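Workshop > Notebook > Natural dyes
4 min read

2022-08-11

Second round of madder on wool. The June batch came out more brick than red and I want to know if it was the water or the heat before we dye the full order for Peditz.

Same fleece as before, the Bresow yarn, two-ply, scoured yesterday and left in the rinse bucket overnight. Līga weighed it dry and tied it into small skeins with cotton string. Knots in the string mark the bath: one knot for tap water, two for rainwater, three for tap water with chalk. Please don't retie these. In June we lost track of two skeins that way and I still can't say which bath they came from.

Mordant was alum at 16 percent of dry weight with a little cream of tartar. Brought up slowly over an hour, held for another hour, then left to cool in the pot. Rimantas thinks 16 is too much and that the yarn gets sticky. I felt it this morning and it was fine, maybe a bit stiff on the outside strands. Could go lower next time.

Madder was 300 g of chopped root from the Luik sack, split evenly over the three pots. The root is older than what we used in June and smells weaker. I poured boiling water over it twice and threw that water off to get rid of some of the yellow, then soaked it again in the proper water for each bath.

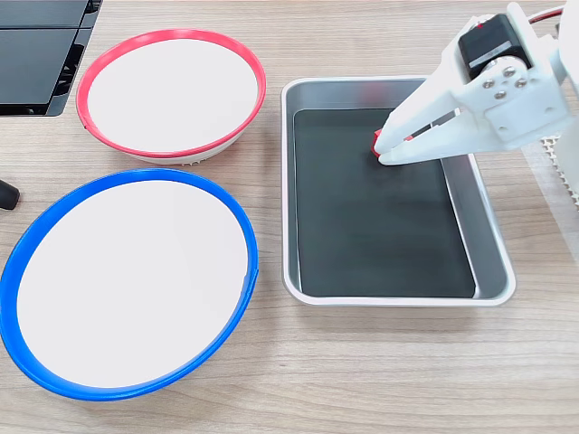 Heat is where I changed the most. In June we let the pot go close to a simmer and I think that brought out the browns. Today all three were held at 59 degrees with the clip thermometer and the lids tilted. The left burner overshoots, so that pot had to come off twice and go back on. That was the rainwater one, and it should be kept in mind when comparing.

Left the skeins in for two hours, turning them with the long stick. Ott took over the turning for the second hour while I was on the phone with Plellport about the delivery. He says nothing odd happened, except that bits of root got into the chalk skein. We should use a bag for the root. I wrote the same thing in June and then didn't buy one.

Results wet, out of the pot:

Tap water – medium red, slightly orange. Even all the way through.
Rainwater – paler, more coral. Uneven near the string, so the tie was too tight.
Tap water with chalk – clearly the deepest of the three, a cool red with no orange that I can see.

They always dry lighter, so these notes are only good for today. I'll put the dry colors next to them once the skeins come off the rack. 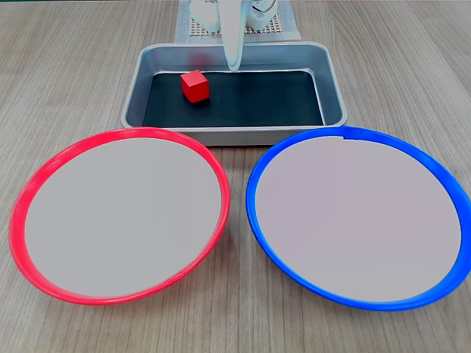

Rinsing took longer than planned. The chalk skein kept giving off color through four changes of water and the other two were clear after two. I don't know if that is loose dye from the root bits or if the color isn't holding. Ülle suggested letting it dry fully without more rinsing and washing it again after a week, which seems sensible. If it still bleeds then, we can't sell it as washable.

The used baths went into one pot together. There is plenty of color left in them, and I put in 9 plain test skeins with no fresh root to see what we get. Expect peach or salmon. They can sit until tomorrow with the heat off.

Lightfastness: cut a length from each skein when dry, wind it on card, cover half with foil and tape it in the south window. Laine has the cards from the weld test and says the window is free on the left side. Write the knots on the card in pencil. The marker we used before faded faster than the yarn did.

Things to do or buy:

Mesh bag for the root, the large size.
Chalk, almost out.
Get the left burner looked at, or stop using it for anything that needs a steady heat.
Ask the Luik people when that sack was dug.
Softer string for ties, and tie in a loose figure eight.

Question for Rimantas: do you still have the June notes on how much chalk went into the trial pot? My page only says "a spoon" and I can't tell which spoon. Today I used a level teaspoon per pot and would like to keep to it for the full order.

Pots are washed except the one with the used bath. Lid stays on it overnight.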